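Games Corner Group — Minutes of the Meeting of 22 June 2026

Present: Hatsue Yokoyama (chair), Haf Probert, Marwa Fahmy, Kanako Kubo. Apologies from Misaki Nishimura, who sent her good wishes and a very long list of thoughts, all of which we read out. 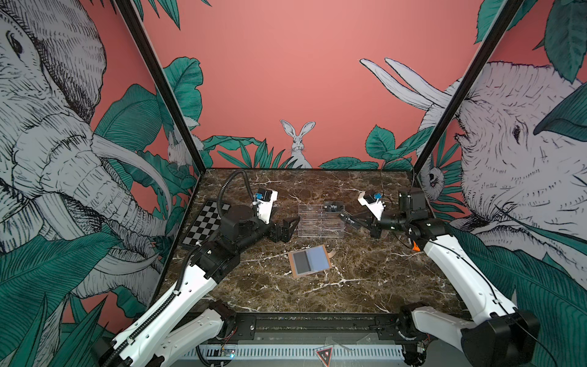
1. Last minutes. Agreed as written, once Haf had corrected the spelling of Bolia.

2. The table. We talked for a good while about the marble tabletop, and everyone is still very fond of the dark brown with the pale veins running through it. Marwa would like felt pads under anything that gets slid about. Kanako will ask Hirano for a price on a pack of 70.

3. The checkerboard. Haf feels the black and white squares look lovely against the marble and would like the board to stay out between games. Hatsue wondered about dust — a soft cloth was suggested, and Haf kindly offered one from home.

4. The clear rack. Marwa prefers it in the middle of the table, where people can reach it from either side. Kanako would sooner have it nearer the wall. We went back and forth quite cheerfully and left it in the middle until March.

5. The jungle walls. Lots of warm words for the murals. Wurkent quoted $39 for a tin of clear sealer and we said yes to one tin, Haf to order.

6. Any other business. Marwa asked whether we might start a little earlier next time. Agreed, and Kanako will let Misaki know.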